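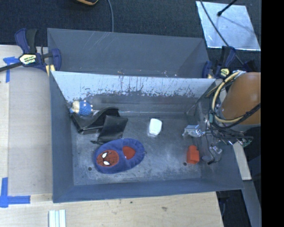 Section 5: Loading the Bin and Running a Grasp Session

By now you should have Skundudix installed and talking to the arm (if it isn't, go back to Section 4, because nothing below will work). This is the part I like best! You get to fill a bin with odd stuff and find out what the grasp model makes of it.

A quick word on the method, so the steps make sense. We want the robot to learn from its own tries. It picks a spot, goes for it, and the log keeps the camera view, the chosen grasp and the result. Then the model trains on all of that and we go again. In the Akbulut runs we did 300 tries per round, and the same number is set as the default in Skundudix. You can go lower while you're testing, but I wouldn't train on less.

5.1 Before you start

You'll need two bins, two bar clamps, a mixed bag of objects and a roll of tape. I use gray bins with plain walls. Scuffed ones are fine, and mine are pretty beat up by now. If you swap in a new bin later, though, redo the background capture (5.3), or the model will treat every missing scratch as something new.

CAUTION: Keep the arm paused whenever your hands are over the bins. I mean the pause on the pendant, and I don't mean the one in the Skundudix window, which only stops the next try from being queued.

5.2 Clamping the bins

1. Set the bins one behind the other on the table, with the long walls touching.
2. Put a clamp on each side and tighten both a little at a time. If you crank one all the way down first, the bins creep sideways and you get to start over.
3. Push on the front bin with your palm. It shouldn't budge. If it does, tighten again.
4. Put tape on the table at any spot you'll want to find again. I use blue, crosses for points and L shapes for corners, and it has saved me more than once after somebody borrowed the table.

Note: Check the cables while you're down there. The hose and the cable bundle need enough slack to follow the gripper into every corner of the bin. Jog the arm slowly to all four corners and watch the loop as it goes. If it pulls straight at any point, give it more.

5.3 Background capture

1. Empty the front bin completely.
2. Park the arm out of the camera's view.
3. Hit Capture Background and wait for the 2 beeps.

If you get error 404 here, Skundudix can't find the camera profile. It's almost always a typo in the profile name (I've done it with "Nostgate" spelled three different ways). Fix the name, restart the capture, and you're good.

5.4 Choosing objects

This matters more than anything else in the section, so please don't rush it! Our first Bitura rounds used nothing but blocks, and the model got really good at blocks. Then we gave it soft things and it fell apart. What you want is a mix:

- something soft that changes shape, like a plush slipper
- something dark that folds, like a case with a flap
- a small toy or two with a bumpy surface
- a couple of blocky things in different colors

A handful is plenty. Let some of them touch or overlap, since a bin where everything sits neatly apart is way too easy. I like to shove a small toy into a back corner behind something bigger and leave the block-shaped ones more out in the open, so each round has hard picks and easy picks.

Note: Watch out for bright white objects. They wash out under strong light, and the top face can lose all its detail. I keep one in the set on purpose, but turn the lights down a notch if every one of your objects looks like that on screen.

5.5 Running the session

1. Set both fingers to the open position.
2. Clear your hands, release the pause and press Start.
3. Stay for the first 5 tries. You're watching for fingers that hit the bin wall or press too hard into the floor.
4. If either one happens, pause, raise the floor height by 2 millimeters in the Limits tab and start again.
5. Once it looks happy, let it run. Every successful pick gets dropped in the rear bin.
6. When the front bin is empty, pause, move everything back by hand and mix it up. Don't lay things out the way they were before.

CAUTION: A strap or a flap can hook on a finger and stay there after the fingers open. The log counts that as a good pick, and it isn't one. Pause, unhook it, and mark the try as bad with the B key before you carry on.

5.6 What to expect

The first round is going to look clumsy. Ours spent a lot of time poking at the floor, and soft objects slid out of the fingers on the way up. Keep those failures in the log! I tried a round with the bad tries filtered out, and the next model was overconfident about everything, bin walls included. After the second round you should see it go for edges and narrow parts more often.

Save the log before you close the window, then go on to Section 6 for training.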